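Patching vs. the tablet game, age 6

jguerreiro
Our eye doctor offered us a choice for my daughter's lazy eye: a patch for two hours a day, or Tilent, the game with the red and blue glasses. Has anyone done both?

hlobo37
We did the patch for 16 weeks and then Tilent. My son hated the patch and put up with the game. His chart reading improved on both, so I can't tell you which one did it.
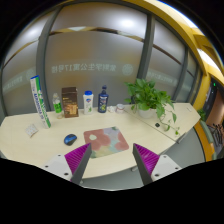
mo_lougher
How long is each Tilent session?

hlobo37
Ours were set at 37 minutes, once a day after school. The clinic picks the length.

carla_f
I'd stick with the patch. It's cheap and it has been studied for decades. We paid 800 for a year of the game and she was bored by November.

hlobo37
Boredom is a fair point, but a patch in a drawer does nothing either. He wore it half the time at best.

carla_f
Then you put a sticker chart on the fridge. Worked for us.

jguerreiro
Thanks, all. I'll ask if there's a trial before we pay. Her next checkup is 6 June 2025.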